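**Progress report to the Dendbridge fund, second half of the grant year**
Project: Pametti - kitchen and stockroom chores by machine
Prepared by Vasylyna Karpenko, project lead
Period covered: up to the end of June

Dear colleagues,

I write this report in the same order as the last one, so that you can put them next to each other. First the short state of things, then the tasks one by one, then money, people and the plan. In your comments to the previous report you asked me to say more clearly what the machine can do today and what it can not do. I tried to do so, also where the answer is not so pleasant for us.

## Short state of things

The question of the grant is whether a machine with one or two arms can take over small chores in a home kitchen and in the back room of a shop. After this period my answer is: some of them, slowly, and with a person near. The arm can put things on a shelf, take things from a shelf, wipe a flat table and sort light boxes by size. It can not yet be trusted with lids, bags and anything that changes its form when you press it.

We had planned 500 recorded demonstrations for the container tasks and we have 400 which passed our check. The missing part is mostly lids, and I explain it below.

## How we work now

In the first half of the year we taught the arm by remote control. The operator sat at a desk with two handles and looked at a screen. It was tiring, and one good demonstration could take many minutes. Since the spring we teach with a hand-held gripper. The person walks to the table, does the chore with the gripper in the hand, and the recording is used later to train the arm, which has the same fingers.

This change was proposed by Mayu Amano, and I was against it at first. I thought the movements would be too human and the arm would not be able to repeat them. Partly I was right: in the first weeks our people turned their wrists in ways the arm can not follow, and we had to throw out these recordings. Mayu then wrote a one-page guide on how to move, and after that the share of lost recordings became much smaller. I am glad I did not win this discussion.
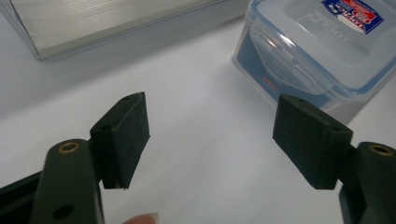 Food containers are the part of the work where we spent the most time and have the most mixed results. In a home, a large part of tidying up after a meal is this: take a box, open it, put something in, close it, put it away. For a person it is so simple that it does not count as work. For our fingers, closing is the difficult step. A clear plastic container has a latch flap on the front edge, which folds down over the side wall, and the flap must be pushed at the right place and with enough force. The two pads on our gripper are thick and soft on the surface. This is good for holding a box, but for getting under a thin flap they are too thick. The arm often pushes the flap well but can not lift it.

The second difficulty is that clear plastic is hard to see. The camera looks through the wall and sees the color behind it, and the lid shines in one place and is cloudy in another. The program then makes a wrong guess about where the edge is. With metal boxes the trouble is less, if the light does not come straight from above.

## Results by task

**Moving a closed container from table to shelf.** This works. The arm does it without help in nearly all tries if the container is not heavier than a full lunch. It still places the box too close to the shelf edge now and then, and the operator moves it back by hand. I would call this task ready for a longer trial with a real user.

**Closing the latch.** It works on the containers that were used in training. On a container the arm has not seen before, the result is poor. Sometimes it closes one side of the lid and then believes that it has finished. We have added a check at the end, where the arm presses the lid once more in the middle, and this helped a little.

**Opening the latch.** It does not work in a way that I would show to a visitor. Mayu has made a drawing of a new pad with a thin lip at the tip. The first pieces should be ready early in the next period.

**Wiping the table.** Good for a flat and free table. When objects stand on it, the arm wipes around them and leaves a wide border. A person would lift the box and wipe under it. We tried to teach this as one long task and it failed, so now we treat it as separate steps: lift, wipe, put back. I do not yet have enough tries to report on it.

**Sorting returned goods at the shop.** This task is done at Stetsiuk, the household goods shop which is our partner. The arm takes light cartons from a cart and puts them in the correct bay. The shop people are satisfied with the accuracy and not satisfied with the speed. On a quiet afternoon the speed is not important. Before closing time it is, and then they switch the arm off and do it themselves. I asked them to continue to do so, because I want to know at which hours a machine is of use and at which it only stands in the way.

**Bags and soft packing.** No progress. The plan from last year was too optimistic, and I propose to take this task out of the remaining work (see the last section).

## What we heard from the users

At Stetsiuk I spoke with the people of both shifts. The opinion I heard most is that the arm would be more useful if it did one thing in full. Now it does half of the chore, and then somebody must come and finish, and this interrupts them more than doing the whole thing would. I think it is a fair remark and it changed how I see our list of tasks. A machine that moves a container but can not close it leaves the person with the worse half.

In the test kitchen, our guests were asked which chore they would give away first. Many named the dishwasher, which we do not cover. The containers came after that. Several older guests said that tight latches hurt their fingers, and for them the slow speed would be no problem at all. I had not thought about this group when I wrote the proposal. I would like to invite more of them.

## Equipment

The arm had 2 longer stops in this period. One was a broken cable in the wrist, the other was an update of the control software that we had to take back. Both are solved. Together they cost us 55 working hours, mostly waiting for the part.

The soft cover on the finger pads wears out faster than we expected. After some weeks of lids and cartons it becomes smooth and the box begins to slide. We now change the covers on a fixed day of the month and write it in the log. This is cheap, but it was not in the budget, so you will find it as a new line in the attached table.

The hand-held grippers are in good state. One of them had a loose screw and gave recordings in which the fingers were not quite parallel. We found it late. The affected recordings are not counted in the number I gave above.

## Money

Spending is close to the plan. We used less on travel and more on small parts. The invoice from Pundmont for the machine work on the finger arms has arrived and is paid from the equipment part. I ask for no extra money. I only ask for permission to move what is left in the travel part to the parts line, and the request form is attached.

## People

The team is the same size as before. Mayu Amano has moved from half time to full time and is now responsible for all data collection, including the training of new operators. I continue to lead the project and to write the programs for the final checks. We are looking for a student for the summer months, best somebody who knows a little mechanical design, so that the new pads do not wait on me.

## Risks

The biggest risk I see is that we finish the year with many tasks which work nearly. A funder can be satisfied with a good curve on paper, but a family or a shop can not do much with it. For this reason I would like to have fewer tasks and bring them to the end.

A smaller risk is the containers themselves. We trained with a few types only. If the next user has round ones, or ones with a lid that is pressed on with no latch, I expect the results to fall. We are buying a wider set now - cheap ones, used ones, also some with worn hinges.

## Plan for the next period

- Test the pad with the thin lip, first on opening, then on closing to see that nothing became worse.
- Record the missing demonstrations, all of them with lids, and at least half with containers that are new to us.
- Start the longer trial of shelf placing in one home.
- Keep the arm at Stetsiuk on cartons and write down the hours when it is switched off.
- Stop the work on bags, if you agree, and give this time to the latches.

For the last point I need your decision in writing before we order material. If a call is easier for you, mornings are best for me, before 11:00.

With kind regards,
Vasylyna Karpenko

Attached: budget table, form for moving funds, guide for operators (one page, by M. Amano)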